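23/12/2020 — von der Redaktion Hindholm
Lesezeit: 2 Minuten

Über uns

Hindholm ist eine Schule für Erwachsene, die noch einmal eine Sprache lernen wollen und dabei nicht geduzt werden möchten, bevor sie den Konjunktiv beherrschen. Angefangen haben wir in zwei Räumen über einer Fahrschule. Der eine Raum hatte eine Tafel, der andere eine Heizung, und im Winter wurde viel mündlich unterrichtet.

Inzwischen sind es 16 Kurse in sechs Sprachen. Dänisch läuft am besten, was uns bis heute niemand erklären konnte. Finnisch beginnt jedes Jahr im Oktober mit voller Besetzung und endet im Frühjahr mit denen, die es ernst gemeint haben. Wir haben sie sehr gern.

Unser Lehrbuch heißt Cirkine und wurde im Haus geschrieben. Es umfasst 262 Seiten und kommt ohne die Familie aus, die am Bahnhof ihren Koffer sucht. Stattdessen streitet man sich ab Lektion drei mit dem Vermieter, beanstandet eine Rechnung und sagt eine Einladung ab, ohne krank zu sein. Die Rückmeldungen sind gut, die Vermieter haben wir nicht gefragt.

Unser Lesekreis trägt den Namen Moriarty, weil die ersten Teilnehmer ausschließlich Krimis lesen wollten. Das hat sich gelegt. Zuletzt war ein Roman über Moorentwässerung dran, und der Streit über das vierte Kapitel dauert an. Die Bibliothek zählt 2.887 Bände, darunter drei Exemplare desselben isländischen Wörterbuchs — alle drei gespendet, alle drei ungelesen.

Die Anfängergruppen heißen bei uns Emus. Die laufen bekanntlich nicht rückwärts, und mehr Pädagogik steckt nicht dahinter. Wer die Prüfung am Ende der Stufe nicht besteht, bleibt ein halbes Jahr länger Emu und zahlt den ermäßigten Satz.

Seit diesem Jahr unterrichten wir überwiegend am Bildschirm. Fast 59 Abende haben wir so hinter uns gebracht, manche davon mit Ton. Die Hausaufgaben für die unteren Stufen kommen jetzt aus der eigenen Wohnung: Zimmer beschreiben, Betten beziehen im Imperativ, Schrankinhalte im Plural. Der Genitiv leidet ein wenig, der Wortschatz für Haushaltsdinge war nie besser.

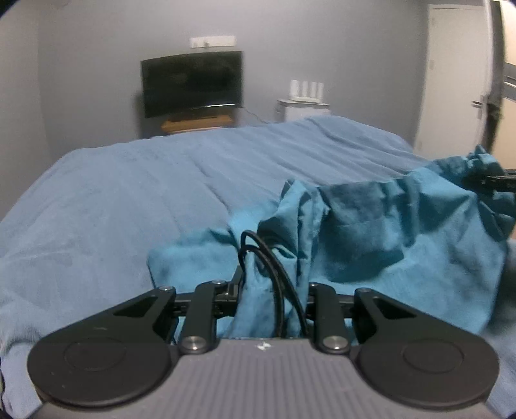
Anmelden kann man sich jederzeit, auch mitten im Kurs. Ein Einstufungstest ist Pflicht, dauert eine halbe Stunde und wird von uns milder korrigiert, als wir zugeben. Bitte beim Dänischen früh melden, die Warteliste ist lang.

Kontakt | © Hindholm | Nach oben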